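Dumplings, or what I did with my April

If you've been reading along for a while you know I get attached to one dish at a time and then the whole household has to live with it. Last year it was lentils. This spring it was dumplings, and I'm still not over it!

It started when my neighbor So-ying Chou sent me home with a bag from her freezer. I boiled them that same night, standing up, and ate them out of the pot. The next morning I was at her door asking how thin she rolls the wrappers (thinner than you'd think at the edges, a bit thicker in the middle so the bottom doesn't split).

My first batch was a mess. Too much cabbage, not enough salt, and I'd skipped squeezing the water out, so everything leaked. My second batch was better. By the end of the month I'd folded 200 of them, mostly in the evenings with the radio on, and my pleats had gone from sad to merely uneven.

The thing I'd been missing was the dip. I'd been pouring something straight from the bottle and calling it done, and So-ying was very polite about it. Now I mix mine with a spoon of sugar, grated ginger, and enough chili to make my nose run.

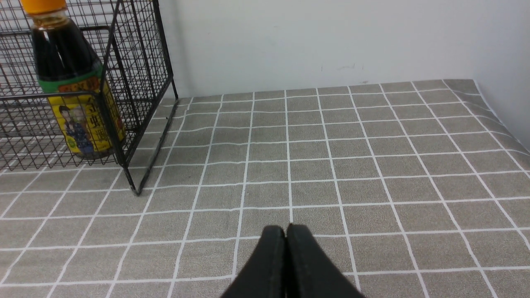

The corner of the table that gets the most use these days.

My brother-in-law Kiprono likes his with far more garlic than I do, and we've had a long, friendly argument about it that has now spread to my sister and both kids. I let everyone mix their own little bowl. It makes more dishes, but it also keeps people at the table longer, and I'd wash a lot of bowls for that.

Freezing them is easy once you get the hang of it. Lay them out on a floured tray so they don't touch, leave them until they're hard, and then tip them into a bag. I cook them straight from frozen and give them a couple of extra minutes. I've tried thawing them first and ended up with one very large dumpling. 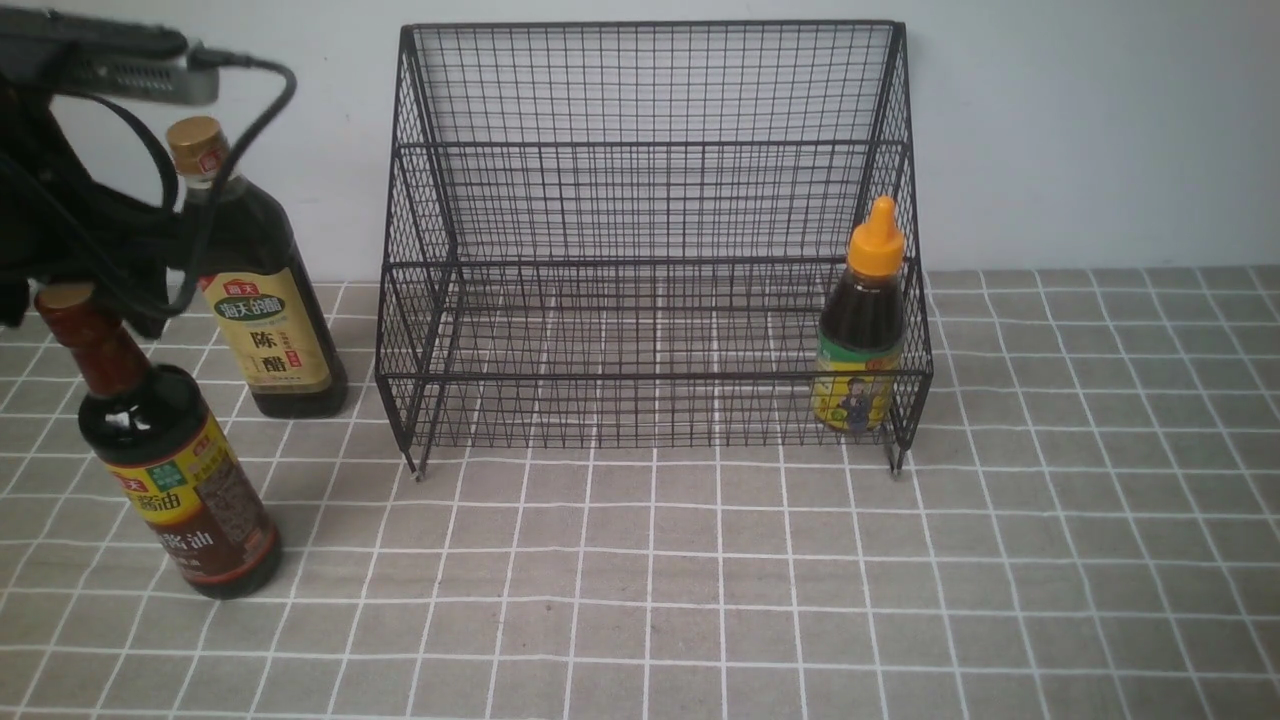 What I'm making next

Pork and chive again, and then I want to try one with pumpkin, which my sister thinks is a terrible idea. If you have a meatless filling you love, please leave it in the comments, I read every one of them!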